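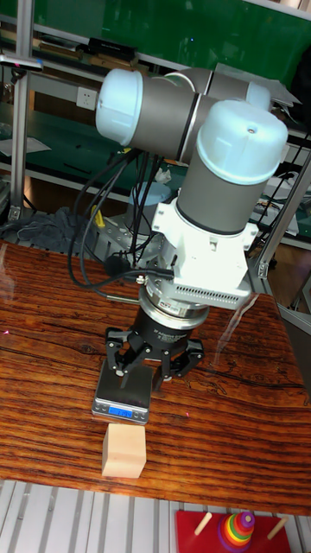 MUSIC NEWS | GUITAR

Bakhtiari reissue set for October after tapes turn up in Lorberg

The only studio album by the instrumental guitar trio Bakhtiari will be back in print in October, the reissue label Wirix said. The record, titled Grarnivar, has been out of stock since its first small run of 400 LPs sold through at shows and a couple of mail-order shops in the late 1980s.

The new edition comes from the original quarter-inch master reels, which were thought to be lost. Wirix said they were found in a storage unit in Lorberg, the river town where the band lived and rehearsed, in boxes that also held set lists, a broken volume pedal and a stack of unsold posters. One reel had mold along the edge and had to be cleaned by hand before it could be played. The others were baked at low heat and transferred in a single afternoon.

Grarnivar runs 53 minutes, which was long for a single LP at the time, and the first pressing was known for being quiet. Buyers had to turn it up a good deal, and the last track on each side suffered from it. The reissue spreads the same music over 2 records cut at 33 rpm. There will also be a CD and a download. No bonus tracks have been added to the vinyl, but the CD closes with an early take of "Low Bridge" that breaks down after the second solo and starts again.

The trio was guitar, fretless bass and drums, with no singer. Its guitarist worked mostly with his fingers and used a volume pedal to take the front off each note, so that chords swelled up in a way that many listeners took for a synthesizer. The sleeve carried a line saying that no keyboards were used on the album. That line is still on the back cover of the new edition, in the same spot.

Bakhtiari never toured outside its own region. The band played 343 shows by its own log, most of them in bars and college halls within a few hours' drive of Lorberg, and stopped when the drummer took a teaching job on the other side of the country. There was no announcement. A second album was written and partly rehearsed, but only cassette recordings of it exist, and Wirix said those are not good enough to release.

Interest in the record has come mainly from other guitar players. A home-dubbed cassette of side one went around among students in the 1990s, often with the song titles in the wrong order, and transcriptions of the opening piece, "Salt Road," have been traded online for years. Several of them disagree about the tuning. The booklet with the new edition settles the matter: the guitar is in standard tuning, down a half step, with the low string dropped a further whole step for "Salt Road" and the title track.

The booklet is 24 pages long in the LP version and includes a written account of the sessions, which took place over nine nights in a former dairy office. The band could only record after the shop downstairs had closed. Rain can be heard on the quiet middle section of "Eleven Gates," and the engineer left it in because the take was the best one. An early mix with that section faded down was turned down by all three players.

Wirix said the surviving members approved the new master and the artwork. The cover painting has been photographed again from the original canvas, and its colors are noticeably greener than on the old sleeve, which was printed cheaply and came out brown. The lettering has been left alone - including the misspelled street name in the recording credits.

Prices for first pressings have climbed over the past decade, and copies with the printed insert are hard to find. The label said it had no plans for a numbered or colored edition and will keep the album in print as long as it sells.

Advance orders open a month before release through the Wirix website and at independent record stores. "Salt Road" will be available to stream on the day orders open, with the rest of the album to follow in October. A book of transcriptions, checked against the multitrack tapes by the guitarist, is being prepared as well, but it has no release date yet. No reunion shows are planned.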